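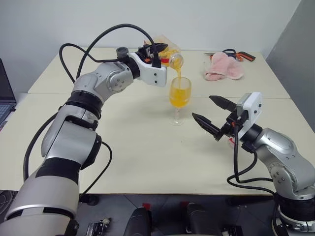

Can you bring a full water bottle through airport security if you're flying domestic out of Certhorpe?

On a domestic flight, full bottles are fine at Certhorpe. The small-container limit for liquids only kicks in if you're leaving from the international side, so check which side your gate is on before you tip anything out.

I get asked that one constantly, so it's going at the top of the thread. The rest is everything I've picked up from flying out of our little regional terminal way more than any sensible person should. I love this airport and I will not be talked out of it.

First up, the new refill stations are open! There are 9 of them now, including one right beside the Meléndez bakery counter, and the water is properly cold. The old fountain near the toilets has gone and I won't miss it.

If you're on the early Clenis flight, security opens at 4 am and the queue is already forming by then. Turn up at half past and you'll walk nearly straight through, because the first wave has cleared. I've done it both ways and the extra sleep wins every time.

Clenis changed their carry-on rule in March and a lot of regulars missed it. The weight limit is the same, but your handbag or laptop bag now counts towards it. They do weigh at the gate on full flights, so move your chargers and your book into your jacket pockets (mine has enormous pockets, best thing I ever bought).

Someone asked about the loyalty program. Clilance is the one that covers Clenis and the coach into town, and it's free to join. I had 1,608 points sitting there from last year and put them towards a coach pass without realising how easy it would be – took me two taps in the app. Check your balance, they do expire.

Speaking of the coach! It leaves from the far end of the car park now, past the hire cars, and the signs haven't caught up. Follow the yellow line on the footpath. Tuesday is the quiet day if you've got a choice, you'll usually get two seats to yourself and somewhere to put your feet.

Parking, for those driving in. The long stay is cheaper if you book online the night before, even if it's late. My last trip was $98 for the whole stay and the drive-up rate would've been well over that. Screenshot the booking code, as the reception at the boom gate is hopeless.

Travelling with little ones: the family lane is back, on the left as you face security. You don't need to ask, just head over. Prams go through the big scanner and you get them back on the other side, and if you're boarding from the tarmac you can keep yours right up to the steps.

Food! Meléndez opens before the first flight and the cheese scrolls come out of the oven while people are still queuing. Get one. Get two if you're on Clenis, because the snack on board is a very small biscuit. I like the biscuit, but it's gone in a bite.

Window seat people, sit on the left heading south. You come out over the river flats and then the coast just opens up under you, and if the cloud is behaving you can see all the way to the islands. I've flown this route for years and I still put my phone down for that bit.

One request for the airport, if anyone there reads these – more power points near gate two please! The row along the window has two that work and everyone knows which two.

A few of you wanted to know about bikes. Clenis takes them boxed, but you have to ring ahead and there's only room for four per flight, so do it when you book. The phone line is much quicker than the web chat.

Next trip is in a fortnight and I'm trying the late flight home for the first time. If you've done it, tell me whether the coach waits when it lands late, or if I should get the car sorted now.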